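28/08/2024 - Groston small-sites overlay, workshop notebook

Picked up the density bonus model again after leaving it since April. Main job was to get the Gidley parcels into the same table as the rest so we can compare draft 2 and draft 3 of the overlay without switching files.

Parcel file had 238 rows after cleaning. Eleven were duplicates caused by the lane closures (old parcel number and new one both live). Kept the new numbers and put the old ones in a notes column.

Minimum lot size in draft 3 is 2,000 sq ft for the base entitlement. Draft 2 had it the other way up, with a maximum unit size and no lot floor. Ran both. The lot floor knocks out most of the terraced plots behind Pasaribu Road, where the typical plot is some 1,600 sq ft. Those were the sites the affordable unit bonus was meant to reach, so this needs to go in the comments to the planning office. 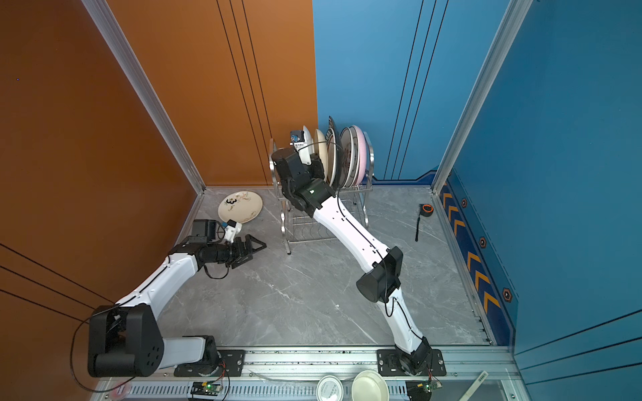 Workcell, both arms on the rail, left gripper open.

Second pass on the bonus itself. Draft 3 gives one extra storey if a tenth of the units are income-restricted, rounded up. On a six-unit scheme that is one unit, which is nearer 17 per cent. On a ten-unit scheme it is still one. Rounding hits the small builders hardest and they are the ones we keep being told the overlay is for. Tried rounding to nearest instead: nothing changes at six or ten, but at twelve it drops from two units to one. Not sure we want to argue for that. Left both versions in the sheet, tabs R-UP and R-NEAR.

Yusri Halim looked over the parking tab and found my error. I had applied the half-mile transit reduction from the Zokodar stop, but the draft measures from the station entrance, and the entrance is on the far side of the cutting. Moves the line enough to lose nine parcels on the west edge. Fixed, re-run, totals updated. Old result kept in a tab marked WRONG so it doesn't get quoted again.

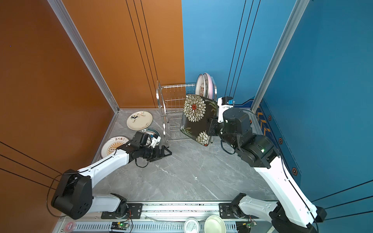 Left arm over the plates, orange and blue walls behind.

Map atlas: sheet 7 and the written schedule disagree on two blocks in Gidley. The schedule has them as Mixed 2, the map shades them Residential 4. I have gone with the schedule for now. Need to ask which one governs - the draft says the text does, but the errata corrects a different block by changing the map only.

Fee in lieu still has no figure in it, just a reference to a schedule to be adopted later. Can't model it.

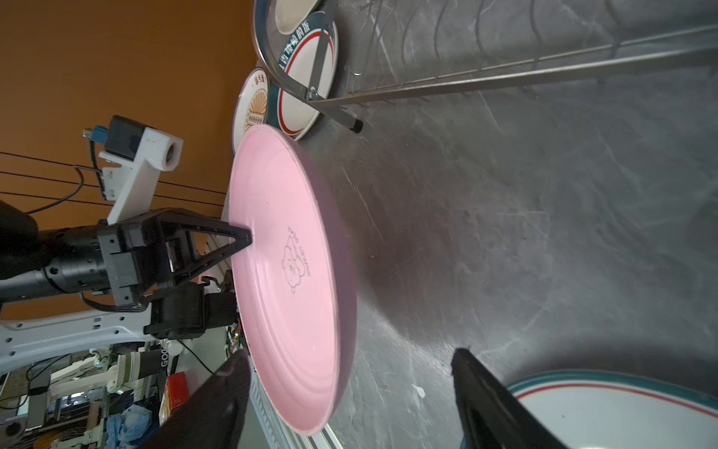

Also had a go at the tenure split. The draft lets restricted units be for rent or for sale, with the term at 40 years for rent and 99 for sale. There is nothing on what happens if a rental building is later sold off as flats. Wrote that up as a question.

To do:
- send the lot floor result to Yusri with the Pasaribu Road list
- check sheet 7 against the April version
- corner plots, setbacks not done at all
- rename the tabs

Comments file is saved as groston_comments_v4. v3 has the wrong transit line in it, don't use.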